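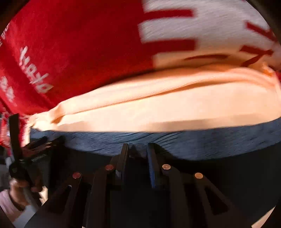

Why throw out the blurry clips, a reader wrote in after our December update, when that's exactly what a robot is going to see once it starts moving? Fair point, and it's the thing I get asked most, so it goes first. We used to throw them out! Then Lauritsen (our cloth-handling model) kept freezing up whenever fabric swung close to the camera, and I put the blurry ones back in. It's been better behaved since.

How much data is in there?
The current Vedent set has 479 clips of people handling cloth with hand-held grippers. I train on 388 and keep the rest for testing. Small, I know. Cloth is slow going.

Why hand-held grippers and no robot arm?
Speed, mostly. I can pick up a gripper and start on a pile of clothes right away, and my hands already know what to do with a collar. Teaching an arm by remote control took me forever and I hated every minute of it.

Do prints and lettering confuse the model?
They did at first. It would go for the edge of a big printed shape as if it were a hem, which was maddening to watch. Mixing plain and printed fabric in the same pile helped a lot. Shiny prints still trip it up.

Can it fold a shirt yet?
Sort of. It can pull one piece out of a pile and lay it out fairly flat. Folding works on towels and goes wrong on sleeves.

Will it run on my robot?
If you have a Zumedier wrist mount, probably yes. You need 3 cables and some patience. Other mounts are on my list.

Where do I send bugs?
Use the form on the Skirnance project page. Please attach the clip, even if it's a mess.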